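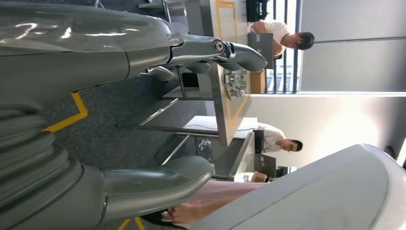

Eating Out > Supper Clubs > Hyun > FAQ

Hyun Supper Club: Your Questions

Updated September, by Myung-ja Geum

I get the same emails every month (I love them, keep them coming!) so I've put my answers in one spot.

What is Hyun, exactly?
It's dinner at one long table, cooked by me, with Callum Cropper pouring drinks and keeping me on schedule. Mostly Korean home food, plus whatever I got excited about at the market that morning. There are 20 seats and one menu, and everybody eats the same thing at the same time.

What time should I show up?
Doors open at 7 and the first dishes go out half an hour later. If you're running behind, text me and I'll save you some soup. I can't save you any pancakes, sorry, those vanish.

How much is it and how do I pay?
It's $100 a person with tip and tea included. You book through Zodport, which takes the whole amount up front. I know that annoys some people, but I shop to the exact headcount and a no-show means a lot of short ribs in my freezer.

Can I bring wine?
Yes please! Two bottles per group, no corkage. Callum will open them and probably ask for a taste. We also pour a cloudy rice wine from Ulura that goes beautifully with anything fried.

I'm vegetarian. Is there any point in coming?
There is, as long as you tell me when you book. I make a separate broth with kelp and dried mushrooms and I'm pretty proud of it. Vegan is trickier, because of the fish sauce in my kimchi, but give me a week and I'll make you a batch without. 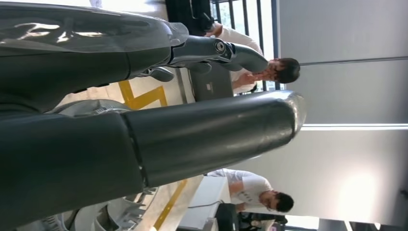 Do I have to grill my own meat?
Only if you want to. We set out tabletop grills for the third course and I come around and help, so you can sit back and let me do it. If you do want a turn, you'll get a pair of tongs and scissors, and the tongs are the old hinged kind. See the round silver screw at the knuckle of that metal finger in the photo? Mine have a pivot a lot like it, and if they feel stiff, work them open and shut a few times before you go after the pork belly. Flip once, then cut it up right on the grill.

Are kids welcome?
From age 7, full price, and they eat what we eat. I do keep plain rice and seaweed on hand.

What if I need to cancel?
Let me know 2 days ahead and Zodport refunds you. After that, you're welcome to send a friend in your place. Just tell me their name and any allergies.

Do you do takeout?
No, but my kimchi is in the fridge at Stelel most weeks. Ask at the counter if you don't see it.

Related
- What to drink with fried food
- My kelp and mushroom broth
- Planning a birthday at the long table
- Kimchi without fish sauce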